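Tellon Stone Sealer, Penetrating Grade
Part no. 277

Manufacturer: Matov
Supplied by: Sibiya
Stock status: next delivery expected in April

Tellon is a solvent-free penetrating sealer for natural stone countertops, sills and shelves. It soaks into the pores and slows the uptake of water, oil, coffee and wine. It leaves no film and does not change the sheen of a honed or polished surface. It does not protect marble or limestone against etching by acids such as lemon juice or vinegar.

Specifications
Base: water
Appearance in bottle: thin, milky liquid
Density: slightly above that of water
Coverage, granite: about 124 sq ft per bottle, one coat
Coverage, marble: lower – test on an offcut
Time between coats: 7 hours
Full cure: 13 days
Storage: upright, closed, protected from frost

Application
Clean the stone with a neutral cleaner and let it dry overnight. Wax and old topical sealers must be stripped first. Apply with a lint-free pad in overlapping passes and keep the surface wet for the dwell time printed on the label. Wipe off all excess before it dries. Dried residue shows as a gray haze and can be removed with a pad dampened with fresh sealer.

Dense granites often need one coat. Marble usually takes two. Engineered quartz should not be sealed with this product.

Changes to this page
March 27, 2020 – cure time corrected after tests by Lizelle Fourie. The earlier figure applied to the Jitier grade, now discontinued. Bottles already sold under either name can be used as labeled. Safety sheet revised by Idris Gwynne; paper copies on request.

Accessories
Applicator pads, neutral cleaner and haze remover are listed separately. The pads are washable but should not be reused with other sealers.

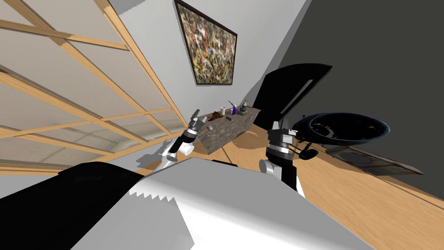
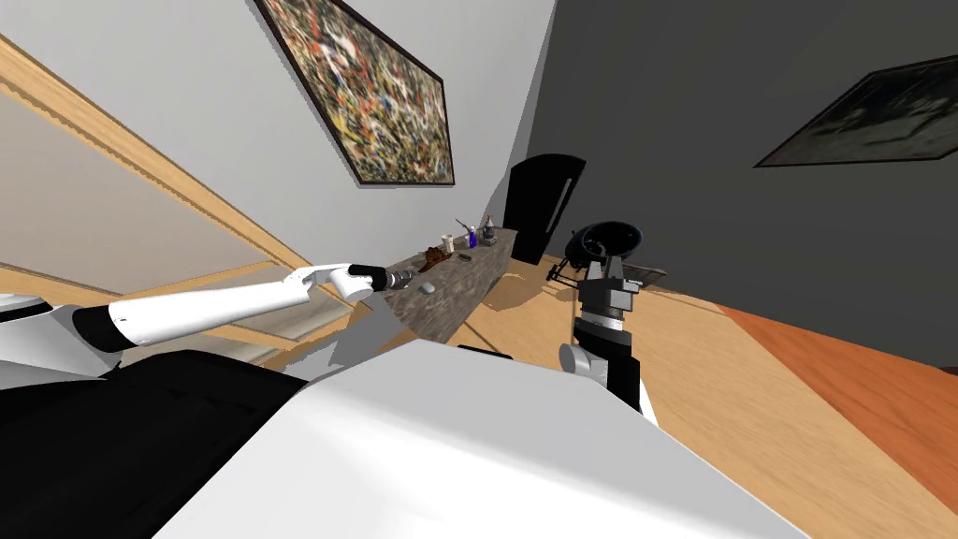
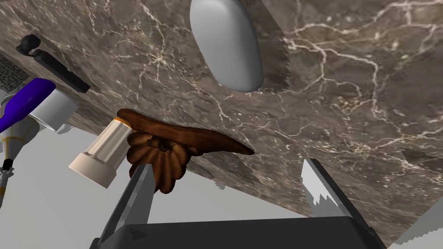 How can I tell when the stone needs sealing again?
Put a few drops of water on a clean, dry part of the counter and leave them for ten minutes. Wipe them up. If the stone has darkened where the drops were, let it dry fully and apply one fresh coat. Test the area next to the sink first, as it wears fastest.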